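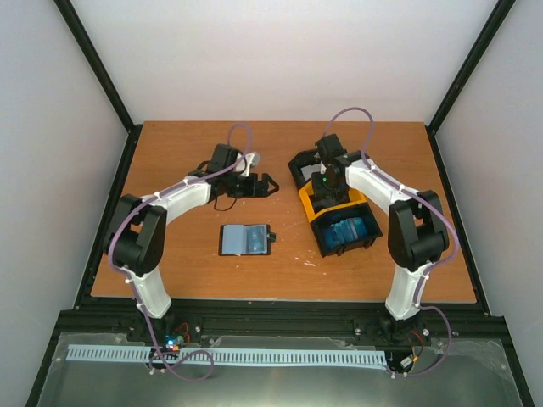 Card holder open near the middle of the table, yellow-and-black box to the right of it.

# Card Storage, Round One

I have been told more than once that the right box will fix a card collection. The Skustum forum is full of people who swear by it. I've got 449 cards, most of them sitting in a shoebox since December, and I'm not convinced a yellow rim makes anyone tidier. But Afonso Nogueira kept at me, so I gave it an evening. Judge for yourself.

**The box.** Open, with the black flap up at the far end. It's black inside, so good luck finding anything dark that slides to the bottom. I do like the yellow edge. I don't like flaps in general, they crease at the hinge sooner or later and then you're shopping again.

**What's in it.** Blue see-through stuff, which looks like cards or sleeves in a stack. Blue is supposed to help you sort. Help you sort what? I've used clear sleeves for years and never mixed up a thing.

**The card holder.** Small, black border, light blue pages you can see through, and a little black tab sticking out on the right. Fine for a handful of favorites. Anybody who tells you they keep a whole set in one of these is selling one.

**The table.** Wood, orange-brown, with a few white specks to the right of the holder. They look like paint to me. I'd still put a cloth down before laying out anything I cared about.

Afonso wants a round two with the Benjelloun binder, which costs 60 bucks and holds 4 cards to a page. I said maybe. The shoebox was free.

Posted 2019-08-29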